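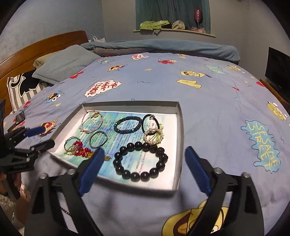
Hurus는 집에서 만드는 소형 로봇팔이고, 목표는 서랍 하나 분량의 자잘한 물건을 종류별로 나눠 담는 것입니다. 설거지는 못 합니다. 빨래도 못 갭니다. 이 두 문장을 맨 앞에 적어 두면 메일이 절반으로 줄 것 같아서 적었습니다. 팔이 배울 동작은 사람이 손잡이 달린 집게를 쥐고 먼저 해 보이고, 요즘 과제는 얕은 상자 뚜껑에 담긴 장신구입니다. 굵은 나무 구슬 팔찌는 초급, 붉은 구슬 줄과 엉킨 금색 사슬은 고급으로 칩니다. 고급은 사람도 싫어합니다. 아래는 자주 받는 질문과 그에 대한 답입니다. 마지막 수정 1/10/18.

기본

Hurus가 무슨 뜻인가요?
뜻은 없습니다. 폴더 이름을 정해야 저장이 되는데 마땅한 게 떠오르지 않아서 자판을 좀 눌렀습니다. 나중에 그럴듯한 약자를 붙여 보려다가 세 글자째에서 포기했습니다.

완제품으로 팔 계획이 있나요?
없습니다. 지금 상태로 팔면 제가 고객센터까지 겸해야 하는데, 저는 제 전화도 잘 안 받습니다. 도면과 부품표는 자료실에 있으니 가져다 쓰세요. 잘못 그린 도면도 같이 들어 있습니다. 파일 이름에 '진짜최종'이 붙은 것은 최종이 아닙니다. 날짜순으로 정렬해서 맨 위의 것을 받으세요.

얼마나 큰가요?
팔을 끝까지 뻗으면 655mm입니다. 책상에 올리면 커피를 둘 자리가 없어지는 크기입니다. 처음에는 더 길게 만들었다가 끝이 낚싯대처럼 흔들려서 줄였습니다. 줄인 뒤에도 흔들리기는 하는데 이제는 품위 있게 흔들립니다.

납땜을 못 해도 만들 수 있나요?
커넥터로만 연결하는 배선도가 따로 있습니다. 부피가 커지고 케이블 정리가 흉해지지만 작동에는 차이가 없습니다. 다만 비상 정지 스위치 쪽은 납땜을 권합니다. 그 선이 빠지는 날은 대개 그 선이 필요한 날입니다.

부품과 비용

모터는 뭘 쓰나요?
어깨와 팔꿈치는 Filtel의 중형 서보, 손목은 같은 회사의 소형 서보입니다. 성능표를 꼼꼼히 비교한 결과라고 쓰고 싶지만 재고가 있는 게 그것뿐이었습니다. 써 보니 나쁘지 않습니다. 소형은 한참 돌리면 뜨거워지니 연속으로 굴리지 말고 중간에 쉬게 해 주세요. 쉬는 동안 본인도 쉬면 됩니다.

제어 보드는 Trumico 말고 다른 걸 써도 되나요?
됩니다. 핀 배치가 다르면 설정 파일 첫머리의 표를 고치고, 통신 속도도 맞춰 주세요. Trumico 보드를 쓰는 경우에는 전원 단자의 좌우를 반드시 확인하세요. 기판에 인쇄된 표시가 작고, 단자는 거꾸로 꽂아도 너무나 친절하게 들어갑니다. 저는 이 사실을 두 번 배웠습니다. 두 번째는 복습이라고 부르고 있습니다.

팔 끝에는 얼마까지 달 수 있나요?
집게와 카메라, 물건까지 합쳐 570g입니다. 그 이상을 달면 어깨가 인사하듯 천천히 내려갑니다. 정중해 보여도 고장의 전조이니 바로 내리세요. 장신구만 다룰 거라면 물건 무게는 거의 신경 쓰지 않아도 되고, 카메라를 가벼운 것으로 고르는 편이 훨씬 도움이 됩니다.

3D 프린터가 없는데요.
저도 없습니다. 출력과 아크릴 절단은 공유 공방 Kongkaew에서 합니다. 평일 저녁에는 프린터에 줄이 생기니 받침대처럼 오래 걸리는 부품은 낮에 걸어 두세요. 공방 프린터에서는 구멍이 도면보다 조금 좁게 나옵니다. 축이 안 들어간다고 망치를 찾지 마시고 가는 줄로 다듬으세요. 공방에 망치는 많고, 그게 문제입니다.
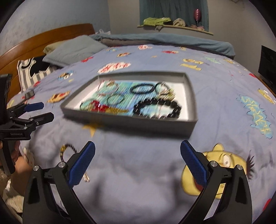
시연 기록

집게를 손에 들고 하는 작업은 정확히 뭔가요?
로봇팔에게 보여 줄 모범 동작을 모으는 일입니다. 사람이 집게로 물건을 집어 옮기고, 그때의 영상과 집게가 벌어진 정도를 함께 저장합니다. 저장된 동작을 학습에 쓰고, 학습이 끝나면 팔이 흉내를 냅니다. 흉내의 수준은 개인차가 있다고 해 두겠습니다. 지금은 팔이 하나뿐입니다.

꼭 작업대에서 해야 하나요?
아니요. 저희는 침대 위에서도 합니다. 만화 무늬 이불은 무늬가 워낙 요란해서 물건 찾는 프로그램이 어디서 헷갈리는지 금방 드러납니다. 큼직한 노란 얼굴을 물건 후보로 올려 오면 아직 갈 길이 먼 겁니다. 대신 푹신한 바닥에서는 상자가 기울기 쉬우니 집게로 가장자리를 누르지 않도록 조심하세요. 이불 위에서 잘되던 설정이 책상에서 안 되는 일도 있습니다. 바닥 높이를 다시 재면 대부분 해결됩니다.

시연은 몇 번이나 해야 하나요?
물건 한 종류당 100회를 기준으로 잡고 있습니다. 초반 몇 번은 사람이 집게에 익숙해지는 과정이라 버리는 게 낫습니다. 뒤로 갈수록 손이 빨라지는데, 능숙해진 것인지 빨리 끝내고 싶은 것인지는 기록만 봐서는 구분이 안 됩니다. 아무튼 너무 빠른 것도 버리세요.

영상이 흔들려도 쓸 수 있나요?
움직이는 동안 조금 번지는 정도는 괜찮습니다. 물건에 닿는 순간과 놓는 순간만 또렷하면 됩니다. 방을 밝게 하고 노출 시간을 줄이는 것이 제일 싸게 먹히는 해결책입니다. 비싼 해결책도 여러 개 시도해 봤고, 그 부품들은 지금 서랍에 있습니다. 언젠가 Hurus가 정리해 줄 서랍입니다.

상자 밖에 나온 물건은 어떻게 처리하나요?
구슬 팔찌가 이불 위에 나와 있어도 그대로 두고 시작할 수 있습니다. 시작 위치를 상자 안으로만 한정하면 팔이 상자 밖의 세상을 모르는 채로 자랍니다. 기록할 때 '밖' 표시만 체크해 주세요. 이 표시를 빼먹으면 나중에 영상을 처음부터 다시 돌려 봐야 하고, 그건 생각보다 긴 영화입니다.

손끝 패드는 왜 그렇게 생겼나요?
파란 패드의 오돌토돌한 면이 미끄럼을 줄여 줍니다. 둥근 구슬은 매끈한 면으로 집으면 옆으로 달아나기 십상입니다. 패드에 먼지가 앉으면 효과가 뚝 떨어지니 물티슈로 닦고 말린 뒤 쓰세요. 이불에서 작업하는 분들은 보풀 때문에 더 자주 닦아야 합니다.

엉킨 사슬은 풀 수 있나요?
못 풉니다. 현재 프로그램은 엉킨 덩어리를 물건 하나로 보고 통째로 들어 옮깁니다. 저도 여행 가방 안의 목걸이를 같은 방식으로 다루기 때문에 크게 나무랄 입장은 못 됩니다. 얇은 끈 팔찌는 가장자리를 눌러 세운 다음 집는 동작을 따로 기록하고 있고, 3월 판에 넣으려고 합니다.

문제 해결

전원을 켜면 팔이 한 번 크게 움찔합니다.
원점을 찾는 동작입니다. 얼굴을 가까이 두지 마세요. 움찔하는 범위가 점점 커진다면 어깨 축의 고정 나사가 풀린 것이니 전원을 끄고 조이세요. 켠 채로 조이면 팔이 의견을 냅니다.

빈 곳을 자신 있게 집습니다.
카메라 보정이 틀어졌습니다. 보정판을 놓고 다시 맞추면 됩니다. 오차가 5mm 아래로 내려가지 않으면 카메라 받침이 헐거운지 손으로 흔들어 보세요. 테이프로 고정해 둔 분은 일단 테이프부터 떼고 메일을 보내 주세요.

집은 물건을 놓지 않습니다.
놓는 위치가 작업 범위 밖으로 잡혀 있으면 그 자리에서 계속 기다립니다. 설정에서 상자 좌표를 확인하세요. 급하면 정지 스위치를 누르고 손으로 빼면 됩니다. 빼다가 힘 싸움이 되면 스위치가 덜 눌린 겁니다.

여기 없는 질문은 어디에 하나요?
자료실 게시판에 남겨 주세요. 보드 종류, 설정 파일, 팔이 이상하게 움직이는 영상을 함께 올려 주시면 답이 빨라집니다. "안 돼요"라고만 적힌 글에도 답은 드리는데, 답도 비슷한 길이로 나갑니다.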